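About Tilton

Tilton collects examples of hands doing things. People pick up a tool with two fingers and a camera on it, do a small job on a table, and the recording goes to a team that wants a robot to learn the same job. We get paid for the recordings. That is the whole business, and we would like you to know it before you read any further, as plenty of pages in this field start with the future of work and get to the invoice much later.

We opened on the second floor of the old Stanton building with two tables and one tool. We now have seven tools and 18 part-time collectors, most of them from the neighborhood. Our founder, Cuiping Feng, spent years checking labels for a mapping company and came away with a low opinion of large numbers. She still reads every sales deck we send out and takes the adjectives out of it.

What we doubt

We doubt that more is always better. Our first big order was for 2170 examples of one task, putting a cup on a saucer. We delivered all of them. When we went back through the set, far too much of it was the same cup, coming from the same side, moved by the same confident person who wanted to get to lunch. A system trained on that may do very well in our room at 11:30 in the morning. We have no idea how it would do in your kitchen, and we told the client so.

We also doubt success rates quoted without a description of the test. If a vendor shows you a number, ask who set the table. Ask it of us too.

How we work

Every collector starts with the tool and a bare tabletop. They learn how wide the fingers open, what the camera sees past them, and how easy it is to lose the lower part of a job behind your own grip. It's dull and most people want to skip it. We don't let them.

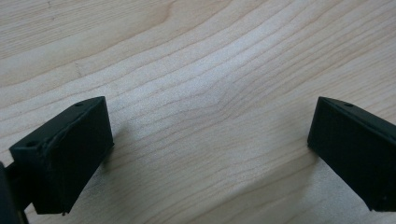
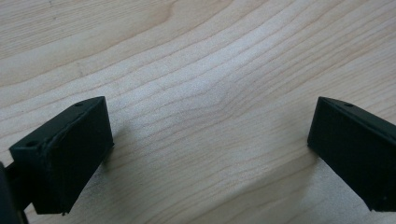

Open fingers over bare wood, in both views.

After that come objects. We change the cups, the table, the person and the direction of approach, and we write down each change as it is made. Fumbles stay in the set, marked as fumbles. Some clients ask us to cut them. We will, but we keep the full version and say in the delivery notes that the clean one has been trimmed.

Our tracking sheet is called Cama. It is a spreadsheet with a good name. A client once asked for a login to the "Cama platform" and we had to write back and explain.

Who we work with

Mostly small teams with one task in mind — folding, sorting, loading a rack. Hendriks, a kitchen supply firm, has been with us longest, and they argue with our delivery notes line by line. We like that. We turn down work when the task is described as "general." Send us a table, a list of objects and what counts as done, and we can give you a price.

We don't promise that your robot will learn anything. We promise the examples are what the notes say they are — and if you find one that isn't, we record that part again at our own cost.

Visits are by appointment. Ring the lower bell; the upper one is the dentist.

Page last changed Mar 23, 2022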